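Forum des copropriétaires – Résidence Pliltia
Rubrique : Charges et règlement intérieur
Sujet : Nouvelle clé de répartition des frais de chauffage

Turnside
Membre du conseil syndical
Publié le 2020-08-20

Mesdames, Messieurs,

Le conseil syndical soumet à vos observations le projet de nouvelle clé de répartition des frais de chauffage collectif. La résidence compte 54 lots, dont 34 sont à ce jour équipés de répartiteurs individuels. Le cabinet Palluvum, chargé de l'étude, propose que la part variable soit calculée sur la base des relevés pour les lots équipés, et au prorata des tantièmes pour les autres, dans l'attente de l'achèvement de la pose.

Les observations écrites seront annexées à la convocation de l'assemblée générale. Il est demandé aux intervenants de s'en tenir à l'objet du présent sujet.

Dambrauskienė
Copropriétaire, bâtiment B

Monsieur,

J'accuse réception de ce projet et souhaite formuler une réserve de principe. Appliquer deux modes de calcul dans un même immeuble revient à traiter différemment des copropriétaires placés dans une situation identique. Mon logement, situé sous la toiture, n'est pas équipé, le rendez-vous de pose ayant été reporté deux fois par le prestataire. Je ne vois pas à quel titre j'en supporterais les conséquences.

Je demande que l'ancienne clé soit maintenue jusqu'à l'équipement complet.

z_stankevicius
Copropriétaire, bâtiment A

Bonjour à tous,

Je ne partage pas l'analyse de Mme Dambrauskienė. Les lots équipés le sont depuis mars et leurs occupants ont consenti un effort réel sur leur consommation. Leur opposer le retard des autres bâtiments serait tout aussi discutable. Une période transitoire d'un exercice me paraît acceptable, sous réserve qu'elle soit inscrite comme telle dans la résolution.

Je relève par ailleurs que le devis joint fait état d'un montant de 2 495 euros pour le paramétrage des relevés. Ce poste figurait-il dans l'offre initiale ?

Zane Stankevičius

Turnside
Membre du conseil syndical

En réponse à la question de M. Stankevičius : ce poste ne figurait pas dans l'offre initiale. Il correspond à la télérelève, demandée par le conseil en cours d'étude. Le devis rectifié sera joint à la convocation.

S'agissant de la période transitoire, le conseil y est favorable.

Dambrauskienė
Copropriétaire, bâtiment B

Je prends note de cette réponse et maintiens ma réserve. Une durée d'un exercice sans date butoir pour la pose n'offre aucune garantie. Je propose un délai de 6 mois à compter de l'assemblée, au terme duquel le prestataire supporterait des pénalités. À défaut, je voterai contre la résolution et en ferai porter mention au procès-verbal.

z_stankevicius
Copropriétaire, bâtiment A

Le délai proposé me convient. Quant aux pénalités, encore faut-il que le contrat les prévoie – je n'en ai trouvé aucune trace dans les pièces communiquées. Le conseil pourrait-il vérifier ce point avant l'envoi de l'ordre du jour ?

Turnside
Membre du conseil syndical

Le contrat ne comporte pas de clause de pénalité. Un avenant va être demandé au prestataire et sa réponse sera publiée dans ce sujet. Les observations de Mme Dambrauskienė et de M. Stankevičius sont versées au dossier dans leur rédaction actuelle.

Pièce jointe au message :
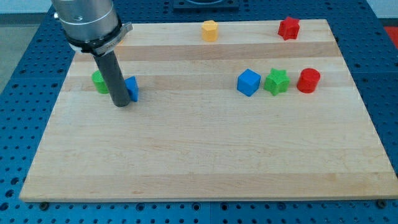 Cylindre vert et prisme bleu, sur planche à découper en bois.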